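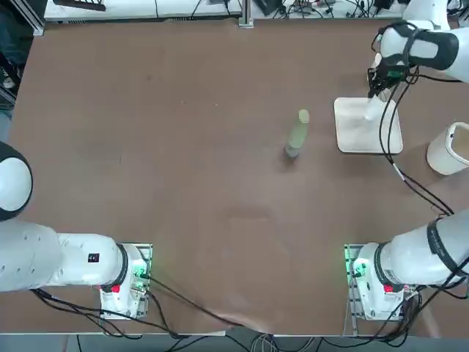

Zuweira Darko asks whether a scanner profile made for matte paper can be kept for pearl and baryta sheets. It cannot. Each paper needs its own printer profile, and the scanner profile is a separate file that stays the same for all of them.

Corard Print Suite: User Guide
Section 9. Making a printer profile for a new paper
Updated December, by the Corard documentation desk

Before you start, load the paper in the rear feed and let the printer finish its nozzle check. If the check pattern has gaps, run one cleaning cycle and print the pattern again.

1. Open Bresell and choose Profiles > New > Printer.
2. Select the media type closest to your paper. The media type sets the ink limit and cannot be changed later in the same profile.
3. Turn off color management in the printer driver. Leave it on in Bresell.
4. Set the scale to 100 percent and print the target chart. Do not use Fit to Page.
5. Leave the chart flat, face up, for 11 hours.
6. Place the chart on the Mangubat reader with the arrow toward the hinge. Read the rows from top to bottom.
7. If a row is rejected, read that row again. Earlier rows are kept.
8. Name the profile with the paper name, the media type and the ink set, then select Save.

Note: Bresell shows only profiles saved in the active printer folder. If the new profile is missing from the list, restart the program.

Caution: Do not touch the printed patches. Skin oil changes the reading on gloss and pearl surfaces.

Caution: Do not stack charts while they are drying.

To test the profile, print the Ferine gray ramp with relative colorimetric intent and black point compensation on. The steps should look neutral under your viewing lamp. If the dark steps run together, go back to step 2 and pick a media type with a lower ink limit.

11 comments | Share

Corard Support | Contact | Copyright Corard | Back to top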